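Giving up the shop loaf

10th November

I have baked all our bread since July. I didn't set out to. The bakery at the end of our road closed for a refit, the supermarket loaf went up again, and I had a bag of strong white flour in the cupboard that needed using before its date. I made one loaf, it was edible, and I made another one later that week.

Before that I had baked bread maybe twice in my adult life. Both times I killed the yeast with hot water and blamed the oven.

What I make now

The weekday loaf is the same every time. I use 368 g of water to a 500 g bag weight of flour, which is an odd figure, but it came from the back of the packet and I have stopped arguing with it. I tried rounding it up to 375 once and the dough stuck to everything, including the tap. There are 10 g of salt and a sachet of dried yeast. I mix it in the evening, leave it on the side while we eat, knock it back and put it in the fridge overnight in its tin.

In the morning it goes into the oven when I get up. It's done by the time I have had a shower and found my keys. Our oven runs cool at the back, so I turn the tin once halfway through. If I forget, one end comes out pale and we toast that end.

The flour comes from Stetsiuk, a small mill that sells through the farm shop. It costs more than the own-brand stuff. I did try going back to the cheap flour for a month, and the bread was perfectly all right but went stale by the second day. With the Stetsiuk flour I get three days out of it.

Equipment

I bought too much of it. I have a dough scraper, which I use daily, and a linen cloth, which I have used once. I have a lame for scoring the top, and a kitchen knife does the same job. The scales are Staron ones and the only thing I would replace straight away if they broke. My old ones jumped in steps of 5 g, which doesn't matter for flour but is hopeless for salt.

The tin matters more than I expected. I started with a thin one from the back of the cupboard and the crust was soft on the sides. A heavier tin fixed it.

What it costs

I kept the receipts for a while and then stopped. It is cheaper than the bread we were buying from the bakery and dearer than the cheapest sliced white, once the oven is counted. Anyone taking it up to save money should do the sums with their own tariff first.

What I still buy

I don't make anything sweet. I tried laminated dough in the summer and the butter ran out all over the oven floor. It took an evening to make and another to clean up after. A good glazed, flaky bun takes patience and a cold kitchen, and I have neither, so those I am happy to pay for.
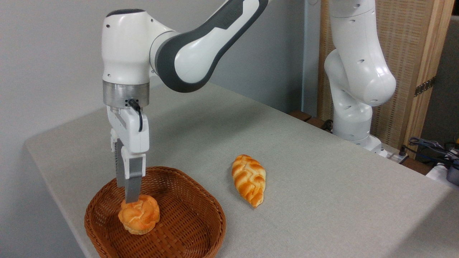

Flatbreads

The other thing I make often is flatbread, from a recipe on the menu card at Plaka, the café by the station. It's flour, yoghurt, baking powder and salt, cooked in a dry frying pan. There is no proving, so it does for the evenings when I have forgotten to mix anything. They go hard quickly and need eating the same day.

I have been asked about sourdough and the answer is no. I had a starter for three weeks. It needed feeding when we were away and it smelled of nail varnish when we got back. I may try again in the new year, when the kitchen is quieter, but for now the dried yeast is doing what I want.

Next on the list is a rye loaf. I have the flour and a smaller tin on order.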